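I gave up buying lunch in December, and I blame Atieno Mohamedi. She runs the soup counter at Brellow, in Denwood, and she told me I was spending $85 a month on sandwiches I didn't even like. Ouch! So now I cook on my day off – beans, rice, whatever's cheap – and freeze 3 tubs at a time.

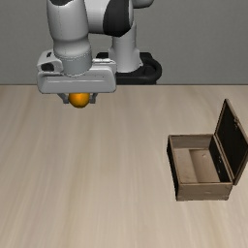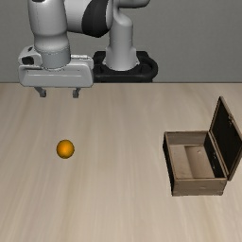

*A light wood tabletop, both times. Fruit and an open box in the second.*

My neighbor Kyung-tae Yeo swears by cold noodles (he eats them standing up, in his coat). I tried it for a week and missed my beans.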